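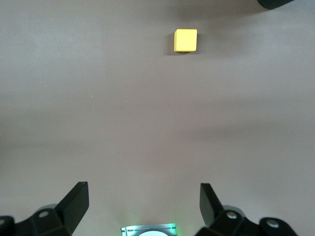
What finish should a work surface have when small parts are sorted on it by color?
A matte, neutral finish with no printed pattern. Grayish-beige or mid-gray is suitable for most part colors, and a matte coat keeps glare from lamps low.

Unit 2: Surfaces and Lighting
Workspace Layout, Zerkisdale
Handout revised January 16, 2021

2.1 Contrast
A part is found quickly when it differs from the surface in both hue and lightness. Saturated yellow on a putty-colored top meets both conditions. White and cream parts do not, and should be sorted on a darker mat. Grain and seams compete with part edges and are avoided in the sorting area.

2.2 Uneven light
A plain top still shows bands and patches of shade. Equipment standing near the table, shelf edges and the worker's own arm all reduce the light reaching it. Shade changes the apparent color of a part: the side face of a yellow block looks more golden than its top face. Color decisions are therefore made on the top face.

2.3 Measuring
Divide the top into a grid with squares of 80 mm. Take one light reading at the center of each square, with the meter flat on the surface. The lowest reading must be at least 70 percent of the highest. If it is lower, move the lamp before changing the bulb. Record readings on the Clududent sheet, one row per square.

2.4 Cleaning
Wipe the top before each session with a lint-free cloth. Pale specks are hard to tell from glints at a low viewing angle. Check by changing the viewing position; a glint shifts or disappears and debris stays in place. Do not polish the surface.

2.5 Spacing
Place parts singly at first. A cast shadow can hide the lower edge of a block, so leave at least one part width between neighbors.

Exercise
The Botia bench in Room 546 was repainted in December. Repeat the measurement in 2.3 with the blinds open and again with them closed. Submit both sheets and a sketch of the grid showing lamp position.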